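From: Hala Bataineh
Date: 24/10/2025
Subject: Re: [Trildale tenants] Cleaning carpets before the handover

> Does anybody know if we must hire the cleaning firm from the
> contract, or can we do the carpets ourselves? De Smet quoted me
> 133 for 2 rooms and I find this a lot.

Hello all,

I moved out of my apartment on Jemden Street last spring, so I can tell how it went for me. My contract said only "professionally clean or equal". I asked the office in writing what "equal" means, and they answered that a rented machine is fine if you keep the receipt.

I rented the Brerkemel machine for one day. Please vacuum very slowly first, this matters more than the shampoo. Use less soap than the bottle says - I used too much and had to rinse two times.
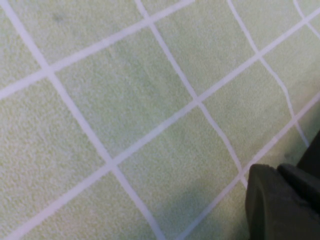 How long before the handover should you wash the carpet? Three days is good in summer, but in November I would take six, with the heating on low.

For old stains I tried white vinegar with water, on a corner behind the door first. The coffee went away, the candle wax did not. For wax you need brown paper and a warm iron, and some patience.

They kept nothing from my deposit, but I know a neighbor who lost a part of his for marks from furniture. So ask for the inspection list early - it is two pages and they do not send it by themselves.

Best regards,
Hala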